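**The bed is not a shelf**

Every August the Tretovside house-share newsletter gets a letter or two asking for a piece on tidying bedrooms, and every August I put it off, mostly because I don't believe in the stuff that gets written about it. This year somebody pushed the Flesberg method under my door, all ten steps of it, with the good bits underlined. So I tried it.

The Flesberg people want you to begin by taking everything off the bed and laying it on the floor in "families". Cushions with cushions, cloth with cloth, paper with paper. I can see how that looks nice in a booklet. In a room with a cold tiled floor and cables on it, you have simply moved the mess down to where you will tread on it. I gave up at step 3 and went back to what my mother did, which was to pick up one thing, put it where it lives, and come back for the next.

The other advice I'm wary of is the patterned bedspread. The Zirnside catalogue says a busy print "hides daily life". It does, and that's my complaint. A bold black-and-white pattern will swallow a sock, a pair of tights or your reading glasses, and you'll find them when you sit down. Pale things show up well enough, so a tissue gets dealt with and a dark sock stays for a week.

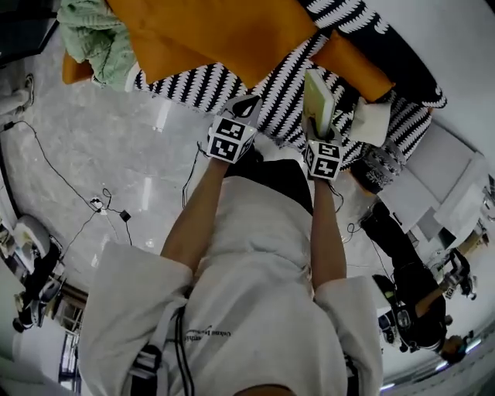 *Book first, then the cushion and the green blanket.*

I do stand by starting with the books. They are small, they have a proper home (or ought to), and a book left on a bed ends up under a blanket with its corners bent. Soft things can wait. A big cushion takes up half the bed whatever you do with it, and I'd like to meet the person who puts theirs away at night and gets it out again each morning. Ours goes against the wall and that is as far as my ambition stretches.

Blankets are where I part company with the folding crowd. Duangkaew, the home shop by the bus stop, was giving away a leaflet on folding a throw into thirds, then rolling it, then tying it with a ribbon. Fine if you never get cold. If you use the thing every evening, one fold and over the end of the bed will do, and it takes less time than finding the ribbon.

As for the claim in the Flesberg booklet that a tidy bed "frees 1000 hours" — over how long, and who was holding the watch? It doesn't say. I looked in the back pages for a note and found an order form for storage boxes.

Try the one-thing-at-a-time way for a fortnight if you like, and write in if it fails. I'd also be glad to hear from anyone who got past step 3, particularly if they have a tiled floor. The booklet is on the hall table and may be borrowed. The ribbon leaflet has gone in the recycling.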